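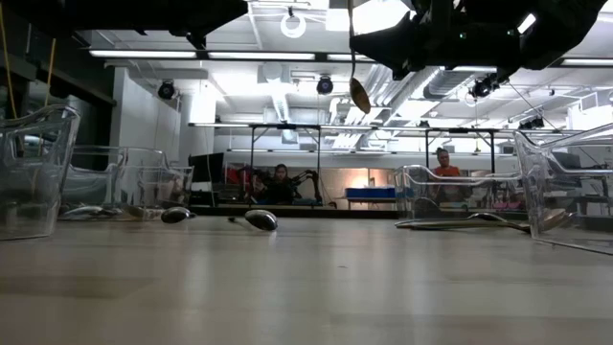 The Cerley is a hanging frame for film posters, and it has been the thing we are asked for most often at Neltumum ever since we started selling the posters themselves. It comes as a top rail, a bottom rail, a clear front sheet and a cord, and you put it together at home in a few minutes without any tools. You will want somewhere flat to do it, and a pale, smooth tabletop like the one in the photograph is as good a place as any, as a little dark speck shows up on it straight away and you can wipe it off before the poster goes face down. A kitchen table is fine too, or a clean floor if the poster is one of the big ones (most of us have done it on the living room carpet at some time or other, and spent the evening picking fluff off a leading man's chin).

Sizes and prices

Small, for posters 50 by 65 cm: £50
Large, for posters 65 by 100 cm: £65

Both sizes hang upright or sideways, though if you want yours sideways please say so when you order, and we will send the longer pair of rails. The price is the same. Delivery is added at the checkout and depends on where you live.

Rail colours

There are seven colours at the moment: black, cream, dark red, bottle green, navy, grey and a soft mustard yellow that we were rather nervous about and which has sold very nicely. Black is the safe choice for thrillers and anything with a lot of night sky in it. The cream looks lovely with older romances and musicals, where the paper has usually gone a bit warm round the edges anyway. If you are hanging a row of posters together, we would gently suggest keeping to one colour all the way along, but it is your wall and we have seen some very cheerful mixtures.

How it holds the poster

Each rail is made in two halves, with magnets set along the inside. You lay the poster and the front sheet together, line up the top edges, and close the rail over them. The magnets hold the paper by its margin, so there are no pins, no tape and no glue, and when you fancy a change you pull the halves apart and put something else in. Plenty of people do this whenever there is a new release they are excited about. We have one customer who changes hers every October for a month of horror films and then goes back to comedies for the winter, which strikes us as a very sensible way to run a hallway.

The strip covered by the rail is 1 cm deep at the top and the same at the bottom. On most posters that is blank border. On a few, though, the billing block sits very low – you know the one, all those tall thin names squeezed together – and you might lose the last line of it. Do measure first if you mind about that sort of thing. We do!

The front sheet

The clear sheet is thin, bendy plastic and arrives rolled up inside the tube with a layer of tissue. It has a film on both sides that needs to be peeled off. Let the sheet lie flat overnight before you use it, with a heavy book on each corner, and it will hang much better for it. If it gets dusty later on, a soft dry cloth is all it needs. Please keep kitchen sprays and window cleaner well away from it, as they can leave it cloudy.

Posters that have been folded

A lot of older posters were sent out to cinemas folded, and the creases are part of their story. The Cerley will help them to hang straighter, as the weight of the bottom rail draws the paper down a little, but it won't take the creases out. If you have something old and valuable, or already torn at the folds, we would much prefer you to have it backed by a paper restorer before you hang it in anything, ours included.

Bought with a poster

You can order the frame on its own or together with any poster in the shop. The two that go out with it most often are the Ninier teaser, with the motorbike and the enormous orange sky, and the second character poster from Căpraru, which we think is much handsomer than the first. Both fit the Large. When you buy a frame and a poster together we pack them in one tube, with the poster rolled picture side out, and you only pay for delivery once.

Hanging it up

The cord is already knotted to the top rail and is long enough to leave a small triangle showing above. If you would like it to sit flush, there are two slots on the back of the rail that fit over ordinary screws. Screws and wall plugs are not included. Try to choose a wall that doesn't get the sun all afternoon, as printing inks do fade, and the reds tend to go first.

Stock and returns

The shop was last restocked on September 5, 2022, with 100 frames in the Large and 50 in the Small. All the colours are in, apart from bottle green in the Small, which you can still order if you don't mind waiting for the next batch. Frames can be sent back within a month in the tube they came in, as long as the film is still on the front sheet. Rails that have simply been tried against the wallpaper and found to be the wrong red are very welcome to come back and be swapped.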